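Kit corner: the Bullov tabletop arm, hire or buy

Quick one before the printers shout at me. Several of you asked after the spring open evening whether there was a small pick-and-place arm that a school, a repair club or a two-person workshop could get hold of without remortgaging. There is now. Bullov are doing their tabletop kit as a hire package as well as a straight sale, and Jaruwan Klinhom has spent a fair bit of time with one on our behalf. Her notes, my typing.

The starter exercise is the tidy-up. Bits on a table, a basket, off you go.
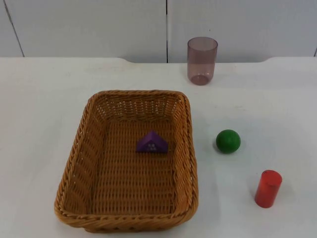

PODUVAL, Nov 30, 2022

Prices first as that's what you all write in about. To buy, £1,720 with the arm, gripper, two cameras (one fixed, one on the wrist), power supply and the Konano software on a stick. To hire, £400 a month, minimum one month, carriage both ways included. Basket and bits not included, any old ones will do. Jaruwan says pick plain strong colours to begin with and leave clear plastic until you know what you're doing. A see-through cup is a much harder thing for a camera to make sense of than a green ball.

Setting up. Allow an afternoon. The clamp is good and solid, the manual less so. It has 37 pages and the page you want is at the back (cable order, get it wrong and the wrist camera doesn't show up at all). Once she'd found that it was plain sailing. White table recommended, and a plain wall behind if you've got one. Keep the table wiped, crumbs and specks show up more than you'd think on the close-up view.

The teaching bit. You move the arm through the job by hand, it records, you do it again with things in slightly different places. Konano then has a go on its own. Jaruwan's advice is to teach one shape properly before adding the next. Blocks with flat sides were quickest to teach, gripper closes on them square.
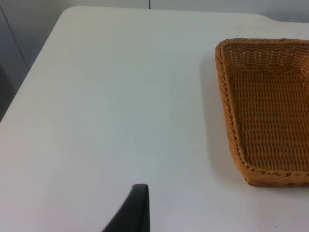

Baskets, since somebody is bound to ask. Low sides, wide top. She tried a deep box in September and the arm spent all its time fussing about the rim, going up, coming down, going up again. A shallow tray sort of thing is far kinder. If yours is light, stick it down with a blob of tack or it'll wander off when the fingers brush it. Same goes for cups.

What she liked: quiet, you can hold a conversation over it. Spare fingers are cheap and swap with one screw. The stop button is big, red and where your hand expects it. The helpline was answered by a person who knew the product, second ring.

What she didn't: the software wants to update itself every time you open it. The power lead is too short for any normal room. And the screen layout puts the two camera views on seperate tabs, so you are forever clicking back and forth when what you want is both side by side. Bullov say a fix for the tabs is coming, no date given.

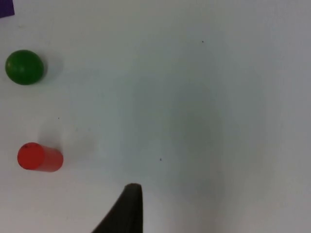 Round things remain the sticking point. A cylinder stood on end, fine. The same one on its side, less fine, it has to come in at the right angle and a nudge sends it rolling. Balls want a slow approach and patience. There's a speed setting for this, goes from 1 to 7, and she'd leave it on 2 for the first week whatever the box says. Faster looks impressive and gets you a ball under the radiator.

How does it stack up against the Urer one we looked at last year? Urer's arm reaches further and feels better made. But it was sale only, no hire, and the teaching side was a seperate purchase. For a beginner Jaruwan would go Bullov. For a workshop with an actual job in mind, packing orders say, she'd want to see both on the bench with the real items before handing over any money. Neither will lift anything heavy, don't even think about paint tins.

Hire or buy then. If it's for a term project or an event, hire it. Four months' hire and a bit and you've nearly paid for one, so anybody planning past that should just buy. Hire money doesn't come off the purchase price if you decide to keep it, I did ask. Twice.

Bookings go through Bullov direct, mention the newsletter and they'll send the printed cable sheet in with the box. Jaruwan is happy to take questions but please put them in one email and not nine. Her address is in the usual place on the back page. More on grippers next issue if theres room.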